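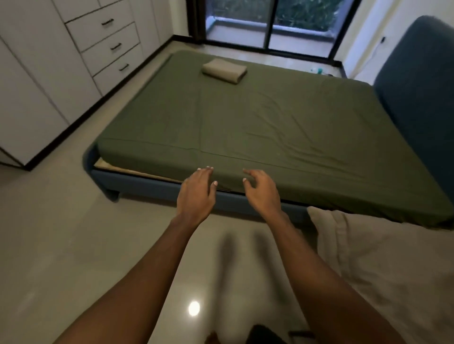 ## 4. Bedding turnover and linen weight

*Figure 4. Bed with a fitted sheet, small folded towel near the far end. Creases across the middle of the sheet.*

We weighed linen at four guesthouses – Brustside, Prevport, Villalobos and Clevgate – through the whole of April. Each bag went on the scale before the wash and again after drying. Total dry weight came to 3860 kg. Brustside alone was 983 kg, mostly towels.

Fitted sheets were logged apart from flat ones. They are harder to fold, take up more shelf room, and staff at two sites said they come out of the dryer balled up with pillowcases inside. Creasing of the kind in Figure 4 was not scored. We tried a scoring sheet in the pilot and the raters did not agree well enough to keep it.

### 4.1 Wash temperature

Three sites washed at 40 degrees. Villalobos ran hotter for towels, same as the rest for sheets. No clear difference in weight loss between the two towel groups, but the hot group was small and we would not lean on it. Detergent dose was left to each site, wich is a weak point.

### 4.2 Missing bags

Almost 5 percent of bags had no second weight. Most of these were from Clevgate, where the scale was moved to another floor mid-month and the log book stayed behind. Dropped from Table 3, kept in the totals above using the first weight only. Running the totals again without them did not change the order of the sites.

Towels per guest could not be worked out for Prevport – the booking list gave rooms, not people. We use towels per room there instead, so the Prevport row should not be compared direclty with the others. Cost per load is taken up in Section 5.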